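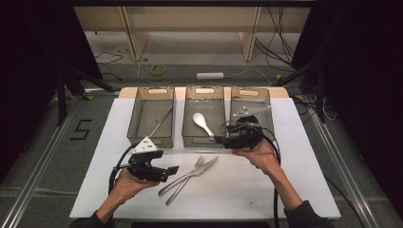
Why does a metal spoon feel colder than a plastic one?

Try it! Leave one of each in the same drawer overnight, then hold them both against your cheek. The metal one feels chilly and the plastic one hardly feels like anything. So the metal must be colder, right?

Nope! They've been sitting in the same drawer all night, so they're the same temperature. I didn't believe it either when my teacher, Ms. Briggs, told me in grade 4 (I went home and taped a thermometer to both of them).

Your skin is a bit of a fibber. It doesn't measure how cold a spoon is, it notices how fast your own heat is leaving. Your cheek is warmer than the spoon, and heat always moves from the warmer thing to the cooler thing. Metal is a good conductor, so it lets your heat zoom away. Plastic is a poor conductor, so your heat mostly stays put.

Now do it the other way. Ask a grown-up to stand 2 spoons, one metal and one plastic, in a mug of warm water. Wait a couple of minutes and touch the tops of the handles. Which one warmed up first? My bet's on the metal one!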